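Can a Machine Restock the Coffee Yet?

By Naa Abubakari
05/02/2018

I have a soft spot for the dull jobs. Give me a backflip video and I'll watch it once, but show me a machine trying to put a fork back in the right drawer and I'll cancel lunch. So when I set out this spring to learn how close robots are to doing ordinary chores, I skipped the showrooms and made a list of the things I do in a normal week without thinking: folding, wiping, sorting, carrying, refilling. Then I went looking for people who are trying to get machines to do them.

The short answer is that we're closer than I expected on some of these and much farther away on others, and the order makes very little sense if you go by how hard the chore feels to a person.

The towel problem

Start with laundry, because everybody does. At Tirnau, a small company that leases the upper floor of an old print shop, there is a table where a two-armed machine folds hand towels. It found a corner, then lost it, then found it again, and I was leaning so far over the safety rail that an engineer had to ask me to step back. The towel came out folded in thirds and a little crooked, about how I do it myself. That one towel took almost 20 minutes.

The trouble with cloth is that it never looks the same twice. A towel dropped on a table can land in more shapes than anyone could list, and most of those shapes hide the parts you want to grab. People fix this by feel. We pinch, tug, shake it out and let gravity do half the work. The Tirnau machine has cameras for the looking and almost nothing for the feeling, and its builders were cheerful about how much that costs them. They have 700 practice towels in bins along one wall (yes, I asked, and yes, they wash them the regular way).

Fitted sheets? They laughed for a while at that one. So did I.

Holding the thing without wrecking it

Rigid objects go better. If something keeps its shape, you can plan a grip, and grips have gotten very good. Soft pads and a bit of give in the fingers make up for a lot of small mistakes in aim, and there's something lovely about watching a jaw settle around an object instead of crushing it.

The office coffee corner turns out to be a great test for this. Capsules are light, slick and round-edged, and they usually live in some kind of holder that was designed for human hands. You want to move the whole holder without tipping it, and later you want to take out one capsule and leave its neighbors alone. Those are two separate skills. The first needs a steady, level grip on a clear plastic box, and clear plastic is a headache for cameras, which tend to look straight through it or get fooled by the shine along its edges. The second needs fingers thin enough to fit where yours fit.

A lot of the teaching now starts with a person. Someone holds a gripper tool in their own hand, does the chore over and over, and the recordings become the lessons. I tried one for an afternoon and it's an odd, humbling feeling! You find out quickly how much of your skill sits in your wrist and how many tiny corrections you make on the way from shelf to counter. My first attempts at a plain mug were terrible. By the end I could set it down without a clack, and I was prouder of that than I should admit in print.
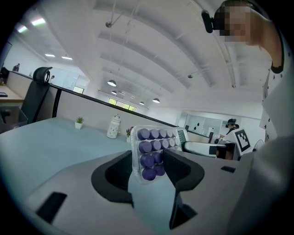
What the shop floor already knows

You'd think factories would have all this sorted out, and for the heavy, fixed, same-every-time work they do. Welding and stacking pallets are old news. The chores around the edges are another story. At Orkley, which packs spare parts for garden equipment, I followed one order from shelf to shipping label. Conveyors moved it. A scanner checked it. And at three separate points a person reached into a bin of mixed parts, picked out the right one and turned it the right way up.

Orkley has a robot for one of those points. It works from a bin of 235 different small parts, and it is a pleasure to watch when it's on a roll: dip, lift, turn, place, back for another. Springs are its enemy. They tangle, and when it lifts one it lifts four. The woman who runs the station keeps a pencil handy for poking them apart, and she told me she'd happily give up bin picking forever if the machine would also sweep up afterward. It can't. Sweeping means moving around people, and for now it's bolted to the floor.

I heard versions of that all month. The picking arm can't walk, the cart that drives itself can't pick, and the gadget that does your floors can't lift a sock out of its own way. Putting the pieces together is going on in several places at once, and I saw a promising try at Jakison, where an arm rides on a rolling base and clears a break-room table. It carried plates to a rack beautifully. It also carried a folded newspaper to the rack, very gently, and set it between two plates.

Kitchens, last of all

My final stop was the test kitchen at Liepiņa, and I'd saved it on purpose. Kitchens pile every problem into one room. There's glass, steam, food that squashes, drawers that stick, and a dishwasher whose lower basket has its own opinion about where bowls go. The team there had stopped trying to cook. They work on putting groceries away, and they've spent since April on the refrigerator door alone.

I watched it open. The arm hooked the handle, pulled, felt the seal resist, eased off, pulled again and swung the door wide enough to reach the top shelf. Then it put in a carton of milk, label out. Two people in the room clapped, and I was one of them. The eggs are scheduled for later in the year, and I've asked to be invited.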